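Can a Robot Clean Up Your Room Yet?

I get asked this one a lot, mostly by kids standing in the middle of a very messy floor. The short answer is no, sorry, not yet. The longer answer is much more fun, so stick with me!

First, what robots are already great at. If you want something done exactly the same way over and over, a robot is your best friend. There's a factory I visited in July, a place called Serby that makes jar lids, and one machine there puts lids in boxes all day long. I asked how many it had done since breakfast. The answer was 2,669, and it wasn't even lunchtime. I would have quit after 20.

But here's the trick. Every lid is the same size, and every lid shows up in the same spot. The machine doesn't have to look around and wonder, "Hmm, is that a lid or a sock?"

Your room is a whole different story. Stuff is upside down, under other stuff, or halfway inside a shoe. A robot has to find each thing, figure out what it is, reach for it without knocking over your lamp, and squeeze it just enough. Squeeze too hard and you crush it. Too soft and, oops, it's on the floor again.

Now think about toy bricks. You've probably been snapping them together since before you could talk in full sentences, so you may not think of it as hard. Try doing it very slowly and notice what your fingers get up to.

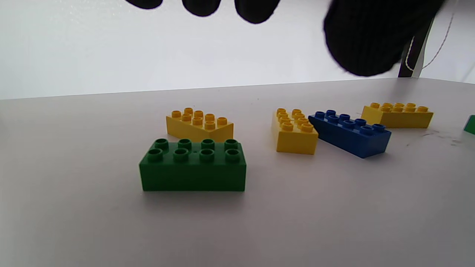
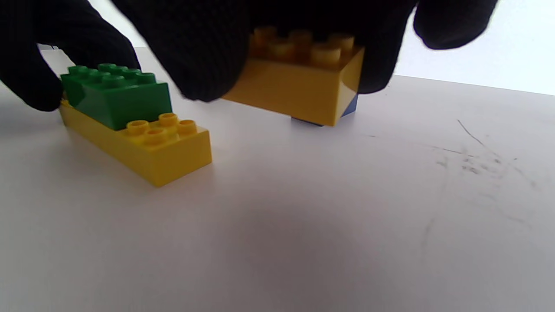 Big bricks on a white table, and a pair of hands in black gloves putting them together in the second picture.

Did you feel that little push when the bumps go in? Your fingers can tell right away if a brick is crooked. You wiggle it, you push again, and you're already thinking about the next one (or about snack time). A robot doesn't get any of that for free. It needs cameras to see the bricks, sensors to feel the push, and a computer program that knows what to do when things go wrong. And things go wrong all the time!

So how do robots get better at it? A lot like you did, with practice. There's a robot arm called Itero that I've been following for a while. Its builders let it try to put one block on top of another nearly 3,000 times. At first it mostly pushed the blocks around the table like a puppy with a food bowl. By the end it could make a small stack, as long as the blocks were in places it knew. Then somebody swapped in a block of a different color and it got stuck again. Poor Itero.

Some chores are closer than others. Robot vacuums are already in plenty of homes, and they do fine until they meet a phone charger. Folding laundry is slow going. The Cesero, a towel-folding machine I saw at a fair, took 202 seconds to fold one towel. Go ask a grown-up to time you and see if you can beat it. I bet you can, even if your corners are messy.

Want to try being a robot yourself? Put on thick mittens, close one eye, and build a tower of blocks using only your thumb and one finger. Have a friend move one block while you aren't looking. You'll see pretty fast why Itero has such a tough job.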